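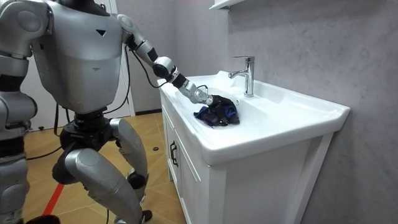
torqueledger

Dotska Boards > Teleoperation > Data Collection > Wiping basin, contact phase too hard
Search this board Advanced
Posted in March by torqueledger, 9:14 am

We are collecting remote-control demonstrations of a humanoid wiping a bathroom sink with a cloth. One arm, one cloth, white ceramic basin, single-lever faucet on the back deck. The operator wears a headset and drives the right hand with an Owino controller. The left arm is parked. The legs hold a fixed stance and are not recorded as actions.

We have 232 episodes. The trained policy reaches the basin every time and then presses straight down into the cloth as if it were trying to push it through the drain. The wiping stroke either starts late or never starts. The wrist current limit trips in many of the runs.

I replayed the demonstrations and the operators do the same thing to a lesser degree. They push down, wait, look, then drag. The wait is where the policy gets stuck.

Two questions. Is it worth trimming the pauses out of the existing episodes, or should we record again? And does anybody collect this kind of task by hand guiding instead of remote control?

Control rate is 40 Hz, and the two fixed cameras are logged at the same rate.

ridgefeed
9:41 am

Record again. The pause comes from the operator having no sense of touch. They press until they see the cloth flatten, and the visual check takes time. Trimming removes the symptom from the log, but the commanded position is still well below the surface at the moment the stroke starts. Your policy will learn to push hard and then move sideways while pushing hard.

What are you logging as the action, commanded pose or measured pose?

torqueledger
9:58 am

Commanded pose. We tried measured pose first and the contact was too light. The cloth stayed put and the fingers slid over it.

That matches what you describe. With measured pose the force information is gone, and with commanded pose we get whatever offset the operator happened to use. The offset differs a lot between our two operators.

palletbound
10:20 am

I disagree with recording again as the first step. 232 episodes is a lot of operator time to throw away. Cut every segment where the commanded hand speed stays under a threshold while in contact, keep the last few frames before the stroke, retrain. It is an afternoon of work. If it fails you have lost an afternoon.

We did this for a countertop task in Zumance and the stalling mostly went away. It did not fix the force. It did give us a policy that moved, and then we could see what else was wrong with it.

ridgefeed
10:33 am

A countertop is flat. A basin has a floor, side walls, a curved transition and a rim. The offset that gives a reasonable force on the floor gives a bad one on the wall, where down is mostly tangential. I would not expect your result to carry over.

palletbound
10:47 am

The stalling is not a geometry problem. The force is. Those are two problems and the first one is cheap.

torqueledger
1:05 pm

I will run the trimmed set overnight, it costs little. Some more detail, which I should have put in the first post.

We treat the basin as two regions. The first is the floor of the bowl. The second is the back rim beside the faucet, where the hand has to work next to the faucet body and has much less room to move.

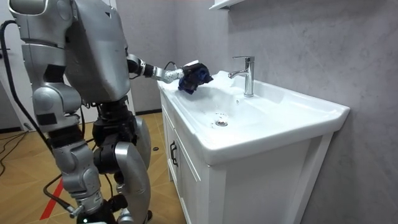
The rim episodes are cleaner than the floor episodes, which I did not expect. Operators go slower there and use short strokes, and the offset below the surface is smaller. My guess is that they are worried about hitting the faucet and this makes them careful about everything else too. On the floor of the bowl there is nothing to hit, so they lean on it.

The other issue is regrasping. The cloth bunches under the fingers after a few strokes. Some operators open the hand and take a new grip, others carry on. I have no label for which episodes contain a regrasp.

slowservo
1:32 pm

Label the regrasps. Two habits mixed in one set with nothing to tell them apart will give you a hand that half opens in the middle of a stroke. Pick one habit, write it on the operator sheet, and hold people to it. We use "no regrasp, end the episode if the cloth is lost."

On hand guiding: we tried it on a tabletop arm. The contact was much better, people wipe properly when they can feel the surface. The drawback is that the person's hands and forearms are all over the camera views, so we recorded the motion by hand and then replayed it with nobody near the arm to get clean images. Replay works for a rigid object. With cloth it folds differently each time and the images drift away from the motion.

On a full-size humanoid I would not do it at all. You would be standing against the torso, reaching around the arm, with the legs under power.

torqueledger
1:50 pm

Agreed on the last point. Our safety rules keep people outside the tape while the legs are powered, so hand guiding would mean a different mount.

owl_and_encoder
3:16 pm

Has anyone asked whether the operators get any force cue? The Owino controllers have a vibration channel. We mapped wrist current to vibration amplitude at our site in Priltville and the pressing dropped on the first day. Crude, but it tells the operator that contact has happened, and they stop waiting for the picture.

Filter it. Raw current buzzes all through the free-space reach and operators learn to ignore it. We subtract a gravity model and apply a dead band.

ridgefeed
3:29 pm

This is the fix I would make before recording anything new. I would also lower the stiffness on the wrist during contact. With a soft wrist a deep offset gives a moderate force and the spread between operators matters less.

palletbound
3:44 pm

A softer wrist is fine until the cloth catches on something and the hand lags the command, then jumps. Limit the distance between commanded and measured pose as well. We clamp it and log the clamped value as the action.

torqueledger
8:02 am, next day

Trimmed set is trained. The stall is shorter and most runs now start the stroke. Force is unchanged and the current limit still trips, mainly on the floor of the bowl. So palletbound was right about the first problem and ridgefeed about the second.

Plan from here: vibration cue with a dead band, softer wrist, clamped command logged as the action, no regrasp. Then 300 new episodes, split evenly between floor and rim. The rim half of the old set stays in. The old floor episodes come out.

slowservo
8:25 am

Vary the starting shape of the cloth too. If it begins each episode in the same heap the policy will depend on that heap.

owl_and_encoder
8:40 am

Can you post the current traces for a few of the floor episodes, old and new, once you have them? I would like to compare the dead band with ours.

torqueledger
8:52 am

Will do. The first batch with the vibration cue starts this afternoon.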